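We use cookies to remember your settings. Accept | Read more

Can a machine do your chores yet?

Many readers ask me if they should wait for a house robot before they buy a new mop. My short answer is: keep the mop. Floors are mostly solved, but doors, drawers and shelves are still slow work for two arms.
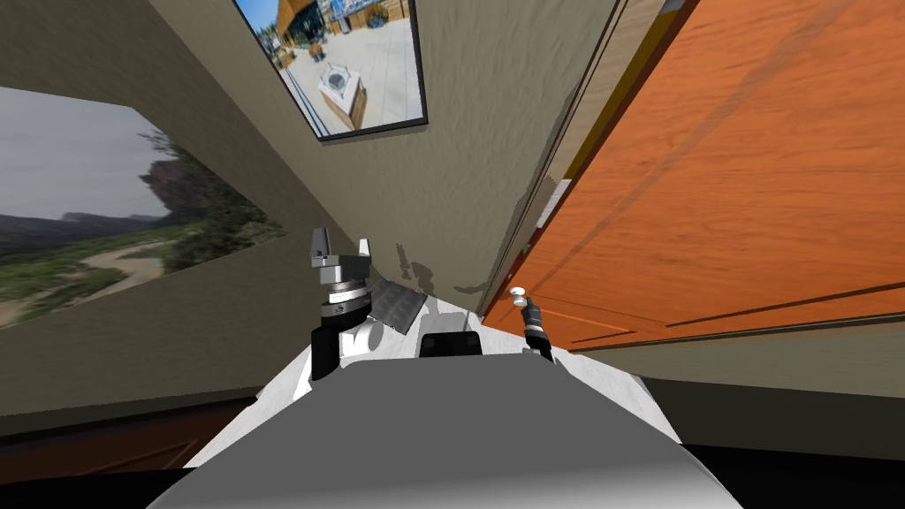 Simulated room with an orange wooden door, seen over the robot's body.

Doors first. A simulator lets the makers repeat one chore 1395 times and break no handle. At home you get one try, so leave free space on both sides.
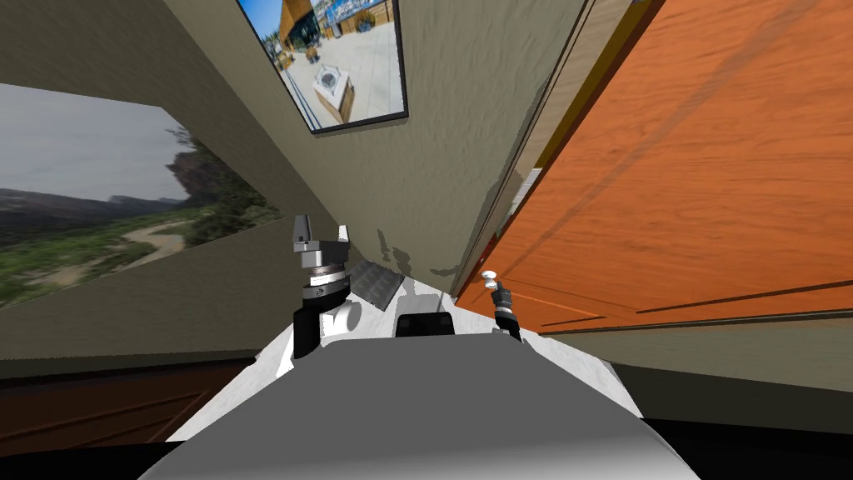

Dusting picture frames is a chore I would still do by hand. Use a dry cloth, hold the frame at the bottom, and wipe from the top down. A frame as thin as the dark one around the plaza photo moves easily on its nail – a machine that pushes too hard will leave it crooked.

Keabetswe Zulu

Related tips
Oil a squeaky hinge
Hang a heavy picture on stucco
Clean wood grain without streaks

© Gullside Home Tips | Contact | Back to top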